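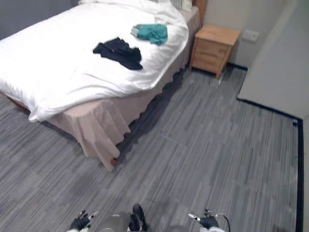

A cama do quarto dos fundos, com a roupa em cima do edredom.

A roupa em cima da cama

Eu tinha prometido à Siiri que o quarto estaria pronto às quatro. Eram três e vinte e eu continuava parado na porta, com um cabide em cada mão, olhando para duas peças de roupa como quem olha para uma conta que não fecha.

A escura ficou bem no meio do edredom, toda amassada. A outra, verde-azulada, era uma bolinha de pano mais para o lado da cabeceira. Coisas do Pascual, as duas. Ele morou com a gente de março a junho e foi embora para Dradport com uma mala só, dizendo que o resto podia ir para quem quisesse (o resto, no fim, era quase tudo!).

Sentei na beirada da cama, em cima do edredom branco mesmo, e ele afundou com aquele suspiro que só edredom velho dá. Minha avó costurou a saia dessa cama, a bege meio rosada, cheia de pregas, e me fazia jurar que eu nunca ia passar o ferro nela com pressa. Jurei, claro. Nunca passei, nem com pressa nem sem.

— Já dobrou? — gritou a Siiri da cozinha.

— Estou dobrando!

Mentira. Eu estava com a peça verde no colo, tentando lembrar se era a que ele usava na noite em que perdemos o último ônibus para Istside e voltamos a pé, cantando errado uma música que nenhum dos dois sabia. Acho que era. Ou então quero que seja, o que dá quase no mesmo quando a pessoa já foi. 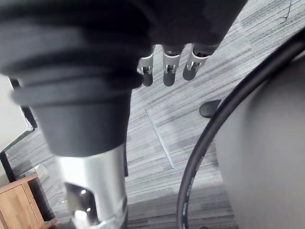

O tapete

Abaixei para ver se tinha ficado alguma meia por baixo da saia da cama e acabei deitado no chão, de barriga para cima, no carpete cinza. Ele é todo riscado, uma faixa mais clara, outra mais escura, e o Pascual dizia que parecia chuva vista do trem. Na época achei bobagem. Dali de baixo, com o rosto quase encostado, eu vi a chuva — e vi o trem também, já que estava nessa.

A Siiri apareceu com duas xícaras e não perguntou nada. Deitou do meu lado, o que foi uma proeza com o café na mão.

— A Elīna chega daqui a pouco — disse ela. — Vai querer espaço no armário.

— Tem espaço.

— E essas roupas?

Pensei em 460 quilômetros de estrada, numa caixa de papelão, na letra horrível dele no bilhete que deixou preso na geladeira. Pensei que o correio fechava às cinco.

— Manda pra ele — falei. — A escura. A verde fica comigo.

Ela riu, levantou e foi procurar a fita adesiva.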